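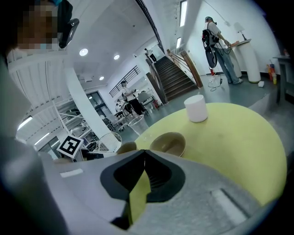 Minutes of the project meeting, Lultura table tasks

Held on 12th May in the upstairs room, with the door open to the stairs
Chair: Kgomotso Adams
Minutes: Natália Baláž
Present: recording group, data group, one guest from Hondomeo by telephone
Apologies: received from the workshop

1. Minutes of the last meeting

The minutes were accepted with one correction. In item 4 it was written that the bowl task is finished. It should say that the instructions for the bowl task are finished. The recording of it continues.

2. State of the recording

Kgomotso reported that we have nearly 900 accepted demonstrations from the agreed 4000. The number in the last report to Hondomeo was higher, but it included the demonstrations which the data group later refused. From now on only accepted ones will be reported, and the old report will be sent again with the right number.

The guest from Hondomeo asked if the total can still be reached by the end of August. Kgomotso answered that with the present speed it is possible, but there is no reserve for sickness or for a second move of the equipment. Hondomeo would prefer to receive the data in parts. This was agreed. The first part will contain only the cup tasks.

3. Demonstrating with the hand-held grippers

The longest discussion of the meeting. The data group had looked through the refused demonstrations and presented the most common reasons:

-- the person closes the gripper before the fingers are on both sides of the object, and the object is pushed away over the table;
-- the person turns the wrist so far that the markers on the cube are lost to the head camera;
-- the person stops in the middle to think or to speak with somebody, and the robot would learn the stop as a part of the task;
-- the second hand hangs down and does nothing, also in tasks which are meant for both hands.

For the last point it was agreed that in two-handed tasks both grippers start over the table, with the pads pointing towards it, and the marker cubes turned so that the person who wears the head camera could read them if they were letters. This sentence comes from the recording group and they ask that it is put into the instructions as it is.

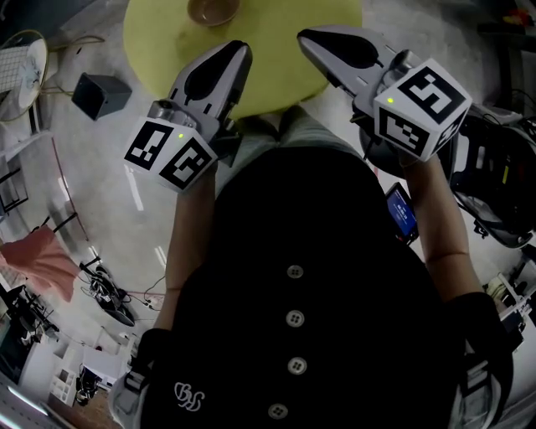

Recording and Teaching Group, Lultura

There was a question whether the green light on the cube has to be checked before each demonstration or only at the start of a session. The data group wants each time. The recording group finds this too slow. Compromise: at the start of the session, after every pause, and after a gripper has been put down on anything hard.

It was asked again why we do not do all of this by remote control with the arms, as in the Kariuki project. Natália repeated the comparison which was made in the winter. With remote control we know that the arm can reach every position, and the recording fits the machine directly. But the operator does not feel the cup, and new people need long training before their movements are calm. With the hand-held grippers a new person can make usable demonstrations on the first day. The price is that some movements are too quick or too far for the arm, and these must be filtered afterwards. It was agreed to stay with the hand-held grippers for the cup and bowl tasks and to use remote control only for checking. A set of 10 checking runs for each task was considered enough by everybody except the workshop, who sent their opinion in writing and would like more.

4. The cup tasks

The instructions for paper cups and for clear plastic cups were the same until now. The data group proposes to separate them. A paper cup gives way when it is pressed, and people then hold it with less force and often not straight. A clear cup is difficult for the cameras, mostly against the pale table top.

Decided:

-- A tilted paper cup is accepted if it is held between both pads and is not dropped. The person shall not correct the tilt with the other hand.
-- If the cup is to be put into another object or beside it, the person brings it upright slowly and only above the table.
-- Clear cups are started from three marked distances to the table edge. The marks are on the instruction sheet and not on the table.
-- A demonstration with a crushed cup is kept, but with its own label. Hondomeo has asked for such cases.

Kgomotso mentioned that people have started to choose the easy approach, from above with a straight arm, in almost all trials. The robot will need also the approach from the side. The recording group will write the side of the approach on the session plan, and the person follows the plan also when it feels uncomfortable. If it hurts, the person stops and tells it.

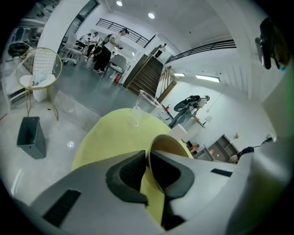 5. Room and other people

The room stays as it is, with the chairs, the stairs and people who walk through or talk in the background. The data group confirmed that this is wanted. Persons who may be seen by a camera must have signed the paper at the entrance, and faces are made unrecognisable before anything is sent out.

Cables on the floor were discussed. They must be laid along the wall where it is possible. Where they cross the way of a person who records, they are to be taped down. The recording group will do it before the next session.

The round table may not be moved between sessions without a note in the log. It was moved at least once without a note, and the data group needed a full afternoon to find out why the positions did not agree.

6. Software

Version 2 of the labelling tool from Nustside has been installed. It shows the opening of the gripper as a curve under the video, and this makes it much easier to see when somebody closed too early. The old tool remains until the end of the cup tasks. Labels made in one tool cannot be opened in the other, so please write in the log which one you have used.

The small screen on the forearm still goes dark during longer sessions for some people. The workshop is informed. Until there is an answer, the person asks a colleague to confirm that the recording is running.

7. Actions

Kgomotso Adams: send the corrected report to Hondomeo; write the side of approach on the session plans.
Natália Baláž: separate instruction sheets for paper and clear cups; add the sentence about the marker cubes.
Data group: new label for crushed cups; list of movements which were too quick for the arm.
Recording group: cables; start of the next two-handed session only after the new sheets are printed.
Workshop: answer about the forearm screen; proposal for the number of checking runs.

8. Any other business

The spare finger pads are in the lower drawer and not in the box with the chargers. Whoever takes the last pair writes it on the order list.

The next meeting will be announced by e-mail when the first part of the cup data has been sent.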